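**Rack over the sink or mat on the counter? Double basin, white stone**

posted by Sena Antwi

Moved in August, first place with a double sink and I can't work out where wet dishes are supposed to go. No dishwasher. Counter is white stone and the people before us left a cloudy patch where a drainer must of sat for years. Don't want to add a second one.

Right now I've got one of those racks with the metal rods that lies right across the left basin. Works ok for cups. Plates no, they slide. And then the left side is basically gone, so everything gets washed and rinsed on the right and I'm bumping the faucet with every pan.

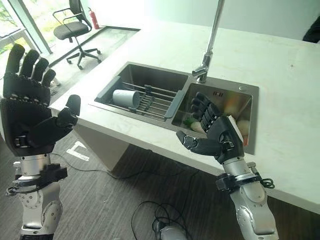

Two of us, we cook most nights, plus a lot of mugs. Total counter next to the sink is 26 inches and the kettle has half of it. Options I've thought of:

- keep the rack, just dry faster
- get a mat and put it on the stone (scared of the patch thing)
- a stand-up drainer with a tray, there's a Flollus one for 50 dollars that looks decent but it's big

Also if anyone knows how to get the cloudy patch out. Tried dish soap, tried hot water, nothing. Landlord says it's "natural stone", no more info than that.

---

**Beverley Clegg**

Keep the rack. Had one across my left side for 18 years (not the same rack! on my third) and wouldn't go back to a drainer on the counter, the water has to go somewhere and into the sink is the best place for it.

What you need to change is the order. Fill the right side with soapy water, wash everything, stack it on the counter on a towel. Drain. Then rinse under the faucet and onto the rack. Glasses and cups first, dry those and put them away, then plates. Yes you handle things twice. Takes me 5 minutes more, maybe, and I'm not fast.

Plates slide on the flat racks, they all do. Lean them against the wall of the basin with the bottom edge on the rods. Or push the rack up toward the back so there's a gap at the front and stand the plates down in the gap, on the bottom of the sink. Put a folded cloth under them or they chip. Pans I just dry straight away with a towel, they take up too much room.

Cups: upside down or tilted, if they're flat on their side you get a puddle in the curve. Small thing but it drove my husband nuts.

Wipe the end pieces of the rack once a week, gunk gets under there. And lift the whole thing off at night so the sink can dry out.

---

**Arnel Umali**

mat. get a mat. racks are annoying

---

**Ziad Hijazi**

On the patch - find out what the stone is before you put anything on it. If it's marble or limestone then NO vinegar, no lemon, none of the limescale sprays. They'll etch it and then you have a dull spot on top of a cloudy spot. Half the advice online says vinegar. Don't.

Could be two things. Hard water buildup sits on top, you can sort of feel it with a fingernail. Etching is in the stone and feels the same or a bit rougher. If it's buildup: plastic scraper, held nearly flat, go slow, then a stone-safe cleaner with neutral pH. I used the Celtis one, fine, nothing special. Baking soda paste is ok for a gentle try but test it somewhere hidden first, behind the kettle or whereever. If it's etched that's a polishing job and I'd make the landlord pay, it was there before you. Take photos now and email them over so there's a date on it.

Mats are okay on stone if you pick them up every time. It's leaving a damp one there for days that does it. Same goes for the stand-up drainer, the tray leaks more then you'd think and you never look under it. I'd save the 50.

And move the kettle. That's 13 inches back.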